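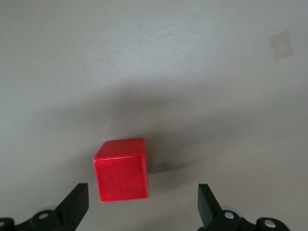

Section 4: Positioning and setting up the Gumine desk lamp

The Gumine desk lamp is supplied with its arm folded and its head locked for transport. The lamp should be set up in the place where it will be used, as the balance of the arm is adjusted to the angle of the surface beneath it. Before the arm is released, the user should decide which side the light is to come from. The direction in which shadows fall is the simplest guide. Where an object such as the red cube throws its shadow to the right on a pale grey tabletop, a right-handed person writing at that spot may find the shadow of the hand falling clear of the pen. Left-handed users should arrange the lamp so that shadows fall to the left.

4.1 Before you begin

Check that the following parts are present. If a part is missing, do not connect the lamp to the mains.

Lamp head and arm (joined)
Weighted base
Desk clamp (supplied with the Gumine C only)
Power supply with detachable lead
Hexagonal key
Fixing screws, 2

The lamp must be used only with the power supply provided. Power supplies from the earlier Wukis range have a similar plug but a different output, and must not be used.

4.2 Fitting the base

1. Place the base upside down on a folded cloth.
2. Pass the foot of the arm through the central opening until the collar rests against the metal.
3. Insert both fixing screws and turn each by hand until it holds.
4. Tighten the screws with the hexagonal key, a little at a time and in turn.
5. Stand the lamp upright and check that the base does not rock.

Note: If the base rocks on a surface known to be level, one of the screws has not been fully tightened. Repeat steps 3 and 4.

4.3 Fitting the desk clamp (Gumine C only)

1. Open the clamp fully and slide it over the edge of the desk, with the rubber pad uppermost.
2. Turn the handle clockwise until the clamp no longer moves when pushed sideways.
3. Lower the foot of the arm into the socket and press down firmly.

Caution: Do not fit the clamp to glass or to a desk with a loose edging strip. The lamp may fall and cause injury.

4.4 Releasing the arm

Caution: The arm is under spring tension. Keep one hand on the lamp head throughout this procedure.

1. Hold the lamp head and remove the red transport tie from the lower joint.
2. Allow the arm to rise slowly until it comes to rest.
3. Loosen the side knob and raise the head to the height required. For general desk work, the light should be above the user's line of sight when looking down at the page.
4. Tighten the side knob until the arm stays in place. Do not use tools on this knob.

The lower joint turns through 90 degrees in either direction. It has a fixed stop, and forcing the arm past this stop will damage the internal cable. Damage of this kind is not covered by the guarantee.

4.5 Connecting and testing

1. Connect the lead to the power supply, and the power supply to the socket on the rear of the base.
2. Plug the lead into the mains and switch on at the wall.
3. Touch the front of the base once. The lamp will light at its lowest setting.
4. Touch and hold to increase the brightness. The lamp has 11 settings and remembers the last one used.

If the lamp does not light, switch off at the wall, check both connections and try again. If it flickers at the lowest setting only, consult Section 7 — the remedy will depend on the type of wall switch in use.

4.6 Glare and reflections

Polished desks and screens may reflect the lamp head directly into the eyes. Tilt the head away from the user until the reflection is no longer visible from the normal sitting position. The Bensaid diffuser, available separately, may be clipped over the head where tilting alone is insufficient.

4.7 Shared workplaces

Where lamps are installed for use by several people, the person responsible should record the serial number of each lamp in the table at the back of this manual. Enquiries about site installations should be addressed to Obsa Zeleke, Customer Support, Gravico. The support desk closes at noon on Friday.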